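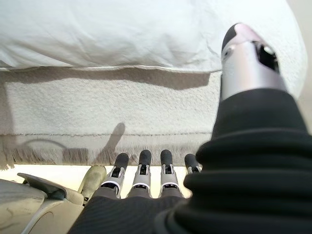 When the bed robot grabs the fringe

Quick one before I have to leave. Long overdue, several of you asked after I complained about it in July. We've had the Narnora doing beds since spring and it was going fine until it got hold of the tassels on a rug and would not let go. Then did the same thing with a cushion the next week. Error 206 both times. So these are my notes, in no great order, for anyone with a two-handed model and a house full of fringe.

What happened, short version

Saturday, mid morning. It was straightening the rug and fingers went into the fringe. A few strands went into the joint of the second finger and the hand closed on them. It pulled, the rug came with it, it pulled harder. By the time I got upstairs the rug was bunched up against its base and the screen on the Plidum app said 206 – grip not released. Took me 40 minutes with nail scissors and a crochet hook to get it free. Most of that was me doing it wrong, see below.

The cushion was quicker. Same code. Lost 4 tassels off it and I've stopped caring.

Nothing hurt but the soft furnishings. My hand was close to being in there though, and that's why I'm writing it up.

First thing: stop it properly

Pause in the app is NOT stop. I thought it was. On pause the arms hold where they are and the fingers keep squeezing, so if you tug on the fabric it may decide it is slipping and squeeze more. Mine did.

Do it in this order.

1. Hit the red stop on the unit, the real button. Not the phone.

2. Wait for the arms to settle. Count slowly to ten if you're like me and can't stand still.

3. Switch off at the wall.

4. Now you can get close. Stand to the side of the arm, never under it. On ours the forearm sags a bit once the power goes and it's heavier than it looks.

5. Rings and bracelets off. Sleeves rolled up. Tie your hair back, I mean it.

6. Kids and dog out of the room with the door shut before any of this, so really that's number one. Sorry. Typing fast.

Getting the strands out

Don't pull. Pulling draws the yarn deeper in the joint and frays it, then you have fluff in there as well as yarn.

Cut the fringe off the rug first, an inch or so away from the finger. Yes it hurts. But the rug is then out of the way and you're dealing with a little tuft and not nine pounds of carpet hanging off a finger. I tried to save the tassels and that's where my morning went.

Then good light, tweezers, and a fine crochet hook. Work each strand back the way it went in. The finger should bend easily by hand with the power off. If it doesn't, leave it and call someone, do not lever it with a screwdriver (a butter knife is also a screwdriver for these purposes, ask my husband).

No oil. No WD anything. Talha Gondal, who services ours for Vaturari, was very firm on that over the phone. Oil holds lint and the rubber tips don't like it either.

Tape on a pencil end gets the last bits of fluff. Dab, don't rub.

Clearing the bed before it starts

This is the boring part that fixes almost all of it. I used to leave everything where it was and let the machine sort it out. The setup guide sort of says you can. You can with plain pillows. With anything that dangles, no. 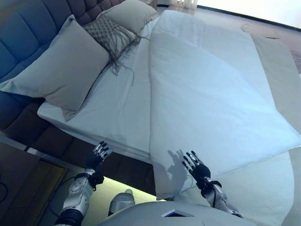

Hands open over the edge of the bed, fringed cushion still against the headboard. Take yours off first.

What I move now, every time, before I press go:

Fringed cushions. Off the bed, out of the room if it's the kind of machine that goes looking.

Throws with tassels or loose knit. Same.

Phone chargers on the nightstand. A cable hanging near the mattress edge is just a long tassel as far as the hand is concerned.

Shoes. Not a snag risk really but the base rolled up against one of mine and it parked itself crooked for the whole job. If it starts crooked it finishes crooked.

The nightgown you left under the pillow. Lace. Ask me how I know.

Plain pillows can stay. It does pillows nicely, credit where due.

Rugs

Turn the fringe under before a run. Double sided carpet tape along the underside, fold the tassels back, press down, and they stay put for weeks. Looks neater too I think. Hashmi Home on the corner sells a wide roll that doesn't leave gunk on a wood floor. The cheap one I got first did leave gunk, baby oil on a rag took it off.

If the rug is loose loop pile, check it for pulled loops. One sticking up is enough for a fingertip to hook. Snip it or work it through to the back with a darning needle. Don't pull that either.

Or in the app, mark the rug as no touch. Menu is under Room, then Floor Items, then hold your finger down on the shape until it goes gray. It forgets after an update!! Check again after every update. Mine forgot, and that was cushion week, when I was busy blaming the wrong thing.

Looking after the hands

I do a check once a week now and after any day it's handled something hairy or woolly. Power off at the wall, same as before. Three minutes if there's nothing in there. 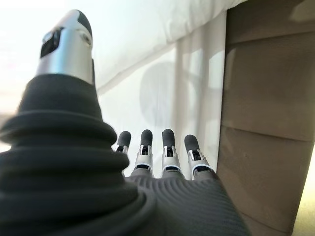
Fingers close up. Look into the gaps at the silver joints, lint sits in there.

Go along each finger with a flashlight from the side. From straight above you miss the stuff packed in low down. A dry makeup brush is the right tool, the small flat kind for eyeliner. Keep it just for this.

The rubber tips: damp cloth, drop of dish soap, wipe, dry completly. When they get shiny they slip, and a slipping hand grips harder, and round we go again. Fabric softener on your sheets makes this worse by the way. I cut back to half and the tips stay grippy longer.

The ridged black sleeve part at the base of the thumb. Hair collects in the folds. Stretch it gently with two fingers and brush it out. Look for splits while you're in there. If there's a split, stop using it and get a new sleeve on, don't put tape over. I put tape over. The tape got stuck to a pillowcase.

Nail polish drips on the tips, don't use remover. Let it dry and pick it off.

Cables

Ours has a cord on the outside of the arm and I never gave it a thought until Talha pointed at it and made a face. Check it isn't rubbing and hasn't worked loose, and that it can't hook over a bedpost or a lamp when the arm comes up. You want enough slack to bend and not much more. I wanted to zip tie it down flat and was told no, it needs to move. Soft hook and loop wraps, snug not tight, and only in the places the maker marks. If yours has no marks, ask before you add any. 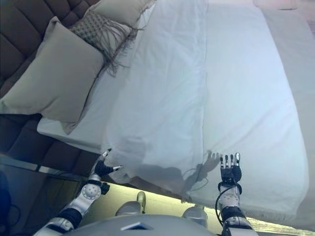
Cord looping down the outside of the right forearm. Worth a look before each run.

Same goes for anything lying on the floor where it parks. Lamp cords, phone cords, that extension lead you keep meaning to move.

Who stands where

Not between it and the bed. Ever. Obvious when written down, less obvious when you see a wrinkle and lean in to smooth it. I've done it with a mug of coffee in my hand.

If you have to fix something mid job, stop it, walk round to the far side, fix it, come back, restart. Adds a minute.

Nobody in the bed, incl. cats under the duvet. Pat it down first.

Grip setting. It came set to High at our house. Duvets need a fair bit but sheets and pillows don't, and I've had it on 3 for a month with no dropped corners. Lower than that and the duvet slides off and it keeps trying for ever. Yours may be numbered differently, go down one step at a time.

When to call

Code 206 twice in a row on a clear bed with clean hands. Something's out of line and it isn't tassels.

Any finger that stays bent when the others open.

Clicking. A soft whir is normal, clicking isn't.

Hot smell. Off at the wall, don't restart it to see if it does it again.

Vaturari came out to us in two days and had the finger checked over while I made lunch. Have the code written down, and what was on the bed, and whether you pulled on it. Tell the truth on that last one, they can see the fluff.

Bits I forgot

Keep the snag kit in the nightstand drawer, not the garage: small sharp scissors, crochet hook, tweezers, eyeliner brush, flashlight. Batteries in the flashlight.

Trimmed tassels can be fixed. Lay the rug flat, comb the fringe with a wide comb, cut the whole side to match the shortest. Nicer than one bald patch. I took ours down by a thumb's width and my sister asked if it was new.

Cushion I haven't fixed. If anyone has matching gray yarn, the stringy kind with no shine, leave a comment. Doing mattress stains next week, keep sending those in.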